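Wire desk basket

A wire desk basket is an open container of welded or woven metal wire, used to hold papers, folders, books and small containers on a desk, shelf or bench. It is related to the letter tray and the magazine file, and many models combine the features of both. Most are finished in white, black or chrome.

Construction

The body is usually a fine grid of thin wire fixed to a heavier rim, which carries most of the load. A divider may be fixed in place or hooked over the rim. Divided baskets commonly have compartments of unequal width – a narrow one for folders and other flat items stored on edge, and a wider one for jars, tins and loose stationery. The front is often lower than the back, so that labels can be read and contents lifted out without tipping.

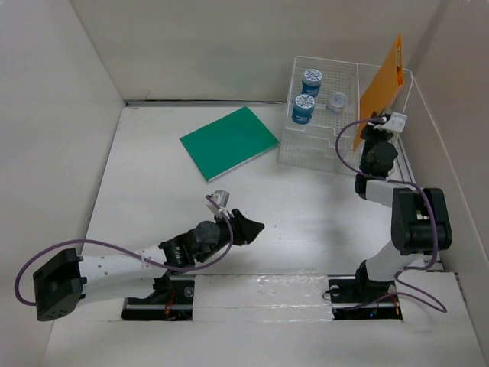 What is the narrow compartment of a divided basket for?

It is meant for flat items kept upright, such as folders, envelopes and thin books. A folder taller than the basket will lean unless the compartment is fairly full.

Use

Wire baskets are found in home offices, classrooms and craft rooms. Hardcover books are generally laid flat or kept outside the basket, as their weight can bow the mesh. Very small items, including paper clips and pencil leads, fall through the grid and need a lidded container of their own. In her household storage guide, Bożena Zalewska recommends a sheet of card under anything with a narrow base.

Variants

The Saltetti company sold a stepped-front model in 4 colours, later copied by Osura with a removable divider. Stacking versions have folded legs or corner posts and are normally limited to three tiers.

Care

Coated wire is wiped with a damp cloth and dried. Chips in the coating, most common at the weld points, can rust in humid rooms and mark paper.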